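Two fingers or suction for small bathroom objects?

zadmasu
Posted 2 November 2018
Hello all. I compare two grippers for the Tirnetti arm in simulation, before we buy one. The two-finger Komard opens wide enough but is slow to close. The Stovimar suction cup is quick. Which would you choose for thin and round things?

hamish_u
Suction, no question. I ran 576 picks in July and hardly touched the settings.

gemma.db
Hamish, your picks were all flat boxes. A cup on a small curved barrel leaks air. I would not trust it.

hamish_u
Fair, but fingers knock over whatever stands next to the target.

zadmasu
Thank you both. I tried the fingers again this morning, in the simulated bathroom.

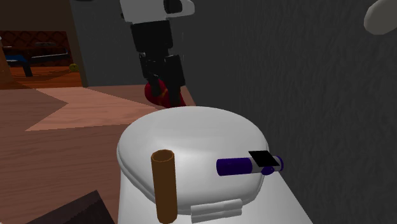 My problem is mostly the approach angle. When the arm comes straight down, the fingers need free space on both sides. The marker lying on the closed toilet lid is a fair test for this, as the lid is smooth and the brown tube stands on the same lid. I will try it with the wrist turned - 17 runs for each angle.

gemma.db
Please post the failed ones too.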